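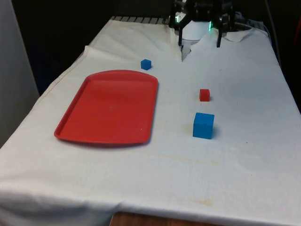
Figure 1. Red tray and small cubes on a white cloth.

3. Method

The project compared three methods of joining quilt blocks at the seam: pressing seams open, pressing to one side, and pressing to one side with the seam allowance trimmed. Sample blocks were cut from a single bolt of mid-weight cotton supplied by Sutter, prewashed and ironed before cutting. All piecing was done on the same domestic machine, with the stitch length left unchanged throughout.

Sixteen blocks were made for each method, in the nine-patch layout set out in the Limuvik pattern booklet. The fabric was cut by rotary cutter on the grain. Finished blocks were measured on both sides and across both diagonals, and a block was recorded as square when the two diagonals agreed to within 3 mm.

4. Results

Blocks pressed open lay flattest, but their corners matched less reliably than those in the other two sets. Blocks pressed to one side gave the most accurate corner joins, as the opposing seams could be nested before stitching. Trimming reduced bulk at the centre of the block. It also caused fraying in five blocks, two of which had to be unpicked and remade.

The colour of the thread had no bearing on any measurement. Grey was used for all samples.

5. Discussion

For a quilt intended for regular laundering, pressing to one side is recommended. The open method remains suitable for wall hangings and for Fandidach-style panels, where a flat surface is valued over strength. The sample size was small - a longer study would include repeated washing, which could not be completed before the end of term in November.

6. Materials retained

The sample blocks are held in the textiles room at Gerkby and may be borrowed by students enrolled in the unit.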